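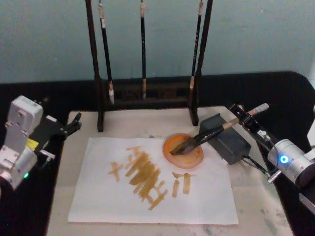

Who are the evening classes at Kundbridge for?
Anyone over 16 who lives or works within a bus ride of us. You don't need a certificate and you don't need to have been any good at school.

About us

Kundbridge Evening School. Two floors above the old Cheema carpet shop, Draverell Road. Door is on the side, green buzzer, push hard.

We started with one bookkeeping class and a borrowed whiteboard. Dilani Karunaratne taught it, still does, Mondays. Then people asked for English, then for maths, then for something that wasn't English or maths. Now it's up to 300 learners a term, most of them coming straight from work and a fair few with their tea in a bag. Eating in class is fine. Soup less so.

What we teach

Bookkeeping and payroll
English, all levels, plus a slow conversation group
GCSE maths resits
Sewing and alterations
Brush lettering and calligraphy
First aid at work (short course, runs when there's enough names)
Bread — October only, becuase that's when we get the kitchen at Claddale Hall

Terms are 13 weeks. Classes are two hours with a break in the middle. Miss a week and the tutor will send you the notes, miss three and someone will ring you, not to tell you off, just to see if the class is the wrong one. Swapping is free in the first month.

Who's who

Dilani Karunaratne — head of school, bookkeeping
Hammad Magsi — maths, timetable, keys
Kulsoom Jafri — English and the conversation group
Yannick Delaunay — bread, and French if enough of you want it
Kastriot Atanasov — front desk, fees, lost property

Ring Kastriot first for most things. He's in from 3pm till last class. Mornings you'll get the machine, leave your number twice please, the line crackles.

Fees

Pay by the term or by the week, same price either way. Reduced rate if you're on benefits or under 19, bring a letter or show us on your phone. If money is the only thing stopping you, say so at the desk. There is a small fund and it does get used.

Getting here

Buses stop outside the chemist. Parking is bad before six and ok after. There's a lift but it's slow and needs a key, so let us know before your frist class and Hammad will meet you at the door.

New timetable goes up in the window the week before term. Website a day or two later, usually.

Kundbridge Evening School is a registered company, no. 1149 on the Draverell adult learning list. Page last changed April 2022.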